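Forum > Robot learning > Imitation and demonstrations

Does adding more demos stop helping at some point?

Zoia Antoniuk
We train a pick-and-place policy on a toy kitchen. Going from 300 demos to 877 barely changed our success rate on held-out layouts. Is that normal?

Dinesh Mittal
Try a bigger network.

Oskari Hyvönen
Fairly normal if the new demos look like the old ones. At Landico we kept the count at 300 and changed the starting layout every 4 demos. Held-out success went up by 11 points — same network, same training time. We moved the pot, the blocks and the carrot, and left the sink and stovetop where they were. 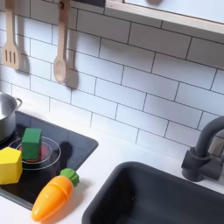 Colour didn't matter much for us. Position did, mostly near the edge of the counter. Check how many distinct layouts you have before you collect any more.

Related threads
Labelling failed grasps
Splitting layouts for a fair test set

Contact | © Hurkine | Back to top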